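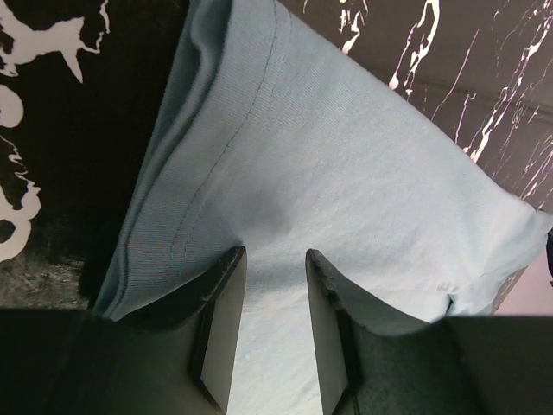
Pale blue T-shirt, darker blue stitching at the hem

From: Reiko Amano
To: Tuvgate Household List
Date: Jul 23, 2024
Subject: Re: [tuvgate-household] Hard water, stiff towels, grey everything

Colin wrote:
> We moved to Tuvgate in January from somewhere with lovely soft water
> and I'm at my wits' end with the washing. Towels come off the line like
> bits of roof. Whites are going grey. I'm using the same powder and the
> same amount as before, plus loads of softener. Is the machine on its way
> out? It's an old Katayama that came with the house. My wife thinks we
> should get a proper softener plumbed in but the quote was 3,000 and I
> nearly fell off the chair. Does anyone get by without one?

Hello Colin, and welcome to the land of the furry kettle!

I don't think it's your machine. I had a Katayama for years (the one with the brown dial, is that yours?) and it only went in the end because I let a hairgrip get down into the pump. They're noisy old things but they do wash. What you've got is Tuvgate water, same as the rest of us, and you've been treating it like the water you had before. I did exactly the same when I moved up from the coast and I ruined a very nice set of pillowcases before my neighbour took pity on me.

First thing, you probably aren't using enough powder. Look at the back of the packet and there's usually a little table with soft, medium and hard, and we are very much on the hard end. The minerals use up a good bit of the detergent before it ever gets near your socks, so if you're still on the soft water dose then your clothes are more or less being rinsed in lukewarm pond. That'll be your grey. I'd go up to the hard water line on the packet for a month and see how you get on. Powder for whites, too, if you've been tempted by the liquid. Powder usually has a bit of bleach in it and the liquids mostly don't.

Second thing, and people get cross with me about this one, stop using the softener on your towels. Completely! It leaves a coating, and the coating builds up, and then they don't dry you, they just push the water round your back. Put them through a hot wash with powder and nothing else, twice if they're bad, and don't cram the drum. Then give each one a really good shake before you peg it out, a proper crack like a whip, and another when you bring it in. A breezy day does wonders. On a still day they'll always be a bit crunchy, and I've made my peace with that. My mother-in-law preferred them that way, she said a soft towel was a lazy towel.
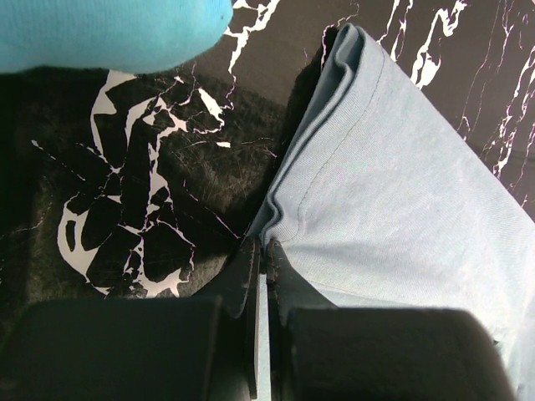
Dark things are a separate worry, and you didn't ask, but you will. In hard water you can get a sort of chalky bloom on black and navy, worst round the seams. Half the time it's powder that never dissolved, so I use liquid for the darks and keep the load small, and I turn everything inside out, especially anything with a print on the front. Cool wash, extra rinse if your machine does one, and dry them in the shade. My line gets full sun from breakfast onwards so the blacks go on the airer in the back bedroom and everybody has to climb over it.

As for the plumbed-in softener, I can't tell you it's a bad idea because my sister has one and her shower screen is a thing of beauty. But she also has salt to buy and lug up the steps, and it takes up the whole cupboard where her hoover used to be. I was quoted 600 for a smaller one at the shop in Tallura, without fitting, and then found it wouldn't go under my sink anyway, the pipes come up in a daft place. If your quote is for 3,000 I would at least get another one. Ask whether that includes a separate drinking tap. Some of them put it on as an extra and some just fold it in and hope you don't ask.

What I do instead is descale the machine. I run it empty and hot every so often with a box of the Gisico crystals, which you can get at the hardware place by the bridge (not the supermarket, they've stopped doing them). Plain citric acid does the job as well if you can find a big bag, but please don't put it in on the same go as anything bleachy. Clean the drawer while you're at it. Pull it right out and have a look up inside the hole with a torch, and don't do it before your tea.

Oh, and the rubber seal round the door! Wipe it and leave the door open between washes. I found 44 pence and a wedding favour in mine.

I've got two spare boxes of the Gisico here as I over-ordered, so if you want one to try before you spend any money, drop me a line off list and I'll leave it in the porch. Does anyone else remember who it was that had the magnet thing clamped on their pipe? I never did hear if they kept it.

Best of luck with the roof tiles,
Reiko

--
You are receiving this because you are subscribed to the Tuvgate Household List.
To leave the list, reply with "unsubscribe" in the subject line.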